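Jarkgate Student Robotics Club

The Jarkgate Student Robotics Club is an extracurricular engineering society at Jarkgate College in Asville. It is open to students of all departments and is best known for the Kinda project, a long-running program in robotic grasping, and for its entry in the Ghauri Handling Challenge, an annual contest between student teams from the region.

History

The club was formed by students of the mechanical engineering department who had previously met informally to repair donated equipment. Its first faculty adviser was Shagufta Yousafzai, a lecturer in control systems, who remains in the post. Early activities centered on wheeled robots and line-following contests. Work on robot arms began after the college opened a shared teaching laboratory, and wheeled robots were gradually dropped from the program. Membership stood at 88 at the most recent annual enrollment.

Organization

Members are divided into 4 sections: mechanical, electronics, software and records. The records section keeps the log of every practice run and prepares the annual report. General meetings take place on Tuesday evenings during the teaching term. Each section elects a leader in February, and leaders serve for one year. First-year students complete an introductory course in laboratory safety and arm operation before they may join a project group.

Kinda project

The Kinda project deals with the picking of small wrapped goods from open containers. Items of this type are considered a demanding subject for beginners. Their wrappers are shiny and crumple easily, they lie on top of one another in no fixed order, and neighboring pieces are hard to tell apart when all are the same color. Project groups consist of three students, one of whom operates the arm while the others observe and write up the run.

A standard exercise uses a single bowl placed on a plain table. The arm is brought over the bowl, the closed fingers are lowered to the heap, and an attempt is made to lift one piece clear. A session is limited to 15 attempts, after which the group changes operator. Images from the wrist and from a fixed point facing the table are reviewed together, as the wrist view gives the position of the fingers among the wrappers and the wider view gives the posture of the arm.

Results are discussed at the following general meeting. Groups are expected to report failed attempts in full, and the adviser has described the collected failure notes as the most useful part of the club's archive.

Ghauri Handling Challenge

The club has entered the Ghauri Handling Challenge in each of its seasons. Teams are scored on the number of items transferred within a set period, with deductions for dropped or damaged pieces. Jarkgate placed third in its most recent appearance. The rules do not permit changes to the gripper once judging has begun.

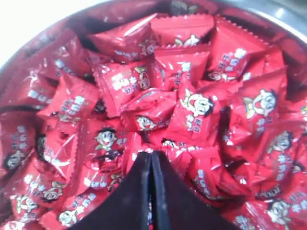
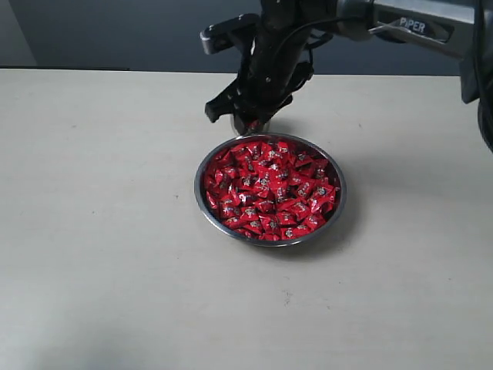
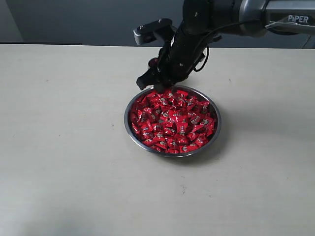 Kinda project exercise with red-wrapped candies in a round metal container. The second and third views show the PiPER arm at the bowl.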